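REDSIDE – The robotics club at Redside High School has recorded 297 tabletop demonstrations for its spring project and plans to reach 3000 before the regional showcase at Sulmont College.

The 18 students work in pairs, using a hand-held gripper to pick up and set down small household items. The recordings will be used to train a robot arm the club is building from a Lasano kit. Each pair gets the gripper for one afternoon a week, and a second session runs on Saturday mornings. 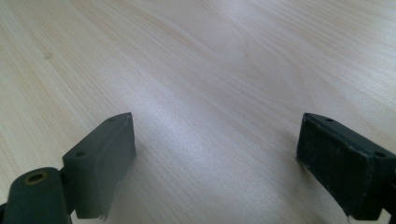

Who can join the project?

Any Redside student in grades nine through 12 can sign up at the Dogar Street workshop, and no programming experience is needed.

The club spent its first two months on safety rules and practice runs – none of those early recordings were kept. Students are now sorting the usable ones by object and labeling failed grasps separately. The showcase will include a timed sorting round, with team entries due in January.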